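Pine tabletop finish: oil, poly or leave it bare?
Started by sungj_atodstead, 2019-08-07
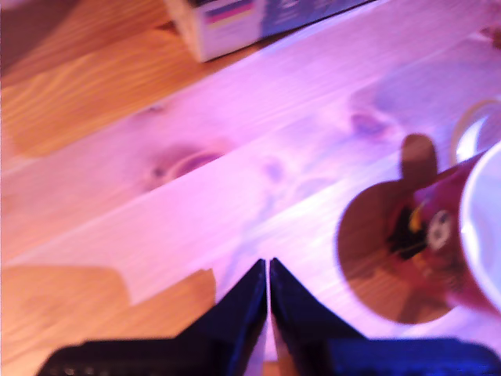 The top, boards running on the diagonal. Pink light makes it look fancier than it is.

sungj_atodstead wrote:
Hi all, longtime reader, hardly ever post. I need opinions on a finish for a light pine top. It's going in our kitchen in Atodstead, so it'll see coffee, homework, hot pans when my husband forgets the trivet, all of it. I've had it bare since February and I'm tired of being nervous every time somebody pours juice. I love how pale it is and I really don't want it going orange on me! Budget is small. I own one decent brush and a bag of old T-shirts. What would you put on it?

ga_eun_c wrote:
Water-based poly, satin, three coats, sand lightly between. I did our hallway bench that way and it's still pale. Oil-based will give you that orange in a year or two, pine is terrible for it.

kwonworks wrote:
Gonna disagree with Ga-eun. Poly on a kitchen table looks great until the first deep scratch and then you're sanding the whole thing back to fix one spot. Hardwax oil, two thin coats, and when somebody drags a fork across it you rub a little more on that patch and go on with your life. There are versions with a bit of white in them for keeping pine light.

ga_eun_c wrote:
Sure, and you get to do it again every year, and red wine still leaves a ring if it sits overnight. She said kids and hot pans.

kwonworks wrote:
Hot pans will mark poly too. Get more trivets.

sungj_atodstead wrote:
Ha, we have plenty of trivets, he walks right past them. What grit should I stop at? It's at 120 now and feels a little fuzzy.

jinsolk wrote:
180 for oil, maybe 220 for water-based. Wipe it with a damp rag first, let it dry, then do the last sanding, and the fuzz comes off for good (mostly). Always with the grain. On a top with the boards slanted like yours that feels weird, your arms want to go square to the edge. Go slow near the seams.

Also vacuum the seams before you coat anything. I skipped that on a desk and ended up with little crumbs of dust sealed in forever.

haranghh wrote:
Unpopular opinion, soap finish. Soap flakes in hot water, wipe on, let it dry, repeat a few times. Stays really pale and costs next to nothing. My aunt's table has been done like that for 18 years.

ga_eun_c wrote:
On a kitchen table?? With juice??

haranghh wrote:
Yes with juice. It gets stains. You wash them and most of them fade. If you can't stand a stain then it's not for you, fair enough.

kwonworks wrote:
I like the look of soap but I wouldn't hand it to somebody who says she's nervous about spills.

jinsolk wrote:
Try all of them on the underside, Jae-in. Tape off squares, leave them a couple of weeks, then spill coffee on each one.

sungj_atodstead wrote:
OK, I'm doing the underside test. Leaning toward the oil with white in it, but I bought a small can of satin poly too so Ga-eun doesn't yell at me. Soap gets a square as well. Will report back!

ga_eun_c wrote:
I would never yell. Stir the can, don't shake it.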